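Monday, 6 March 2023

# Setting up a bin-picking station people will want to work next to

I've helped put robot arms on the returns benches at Ernbridge for a while now, and the question I get most from other shops isn't about software. It's "how did you get your people to go along with it?" So this is half a setup guide and half a list of things I'd tell myself before the first one. I'm assuming you already have an arm that moves and a gripper that closes. If you don't, start with your vendor's manual and come back!

## 1. Watch the job by hand first

Spend two full shifts next to whoever does the sorting now. Don't bring a stopwatch, because all you'll learn is how fast people can work when they're being timed. Bring a notebook.

When I did this with Stanisława Krajewska, who had been emptying returns bins for years, I wrote down everything her hands did. She tips the bin a little toward herself. She goes for the stuff on top, then anything leaning on a wall, and she leaves small things in the corners for last and sweeps them out with the side of her hand. None of that was in the work instructions — and all of it ended up in our pick order.

## 2. Fix the bin in place

A bin that creeps half an inch during the morning will ruin your afternoon. You don't need anything fancy. Spring clamps from the hardware store are fine while you're still moving things around, and you can make proper brackets once the layout has settled down (ours took until August to settle down, so don't rush the brackets).

Then:

- Mark the bin position on the table with blue tape.
- Run the arm to all four corners of the bin, slowly, with your hand on the stop button.
- Check what the cables do at each corner. They need slack, but a loop that hangs too low will catch on the rim.
- Do it again with the bin full.

## 3. Pick your starter parts with the operators

This is where I messed up the first time. I chose the test parts myself, and naturally I chose nice ones, all boxy and matte. Then we went live and the thing met its first shiny round part and just sort of petted it.

Now I ask the people on the bench to fill the bin for me. Tell them to be mean about it! You want long pieces standing against a wall, little ones jammed up by a bigger neighbor, anything shiny, anything that rolls. We ran 463 picks like that before we let the Wolar line have the station, and the list of failures was worth more to me than the successes.

## 4. Write down who does what now

Please don't skip this one. The arm takes over the reaching and lifting. It doesn't take over deciding whether a part is good, or noticing that the whole batch smells like coolant, and somebody has to clear the picks it gives up on. That's a real job and it needs a name and a pay grade before you switch anything on.

Ours is called bench lead. One lead looks after two stations, and Stanisława was the first. Her shoulder is happier, she tells me, but she also says the day is choppier than it used to be. She used to get into a rhythm and let her mind wander, and now she gets called over every so often and has to think right away. I didn't see that coming, and I don't have a great fix. We rotate people off the stations after four hours, and that helps some.

## 5. Let them change the settings

Zihan Cheng on our team built a simple screen with three things the lead can adjust: speed, how many tries before the arm gives up, and which side of the bin it starts on. Management worried that everybody would turn the speed up to hit the 800 a day. What they did was turn it down, and we got fewer drops.

Give them a way to undo changes too. People experiment a lot more when there's a "put it back" button.

## 6. Keep the corners on your list

Corners and walls are still our worst spots, even now. The fingers need room on both sides of a part, and next to a wall there's room on one. Come in from above with the gripper turned so that neither finger has to squeeze in next to the metal, go slow for the last inch, and let it give up after a couple of tries so the lead can nudge the part out toward the middle.
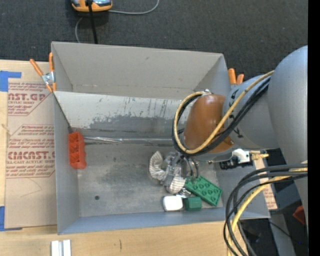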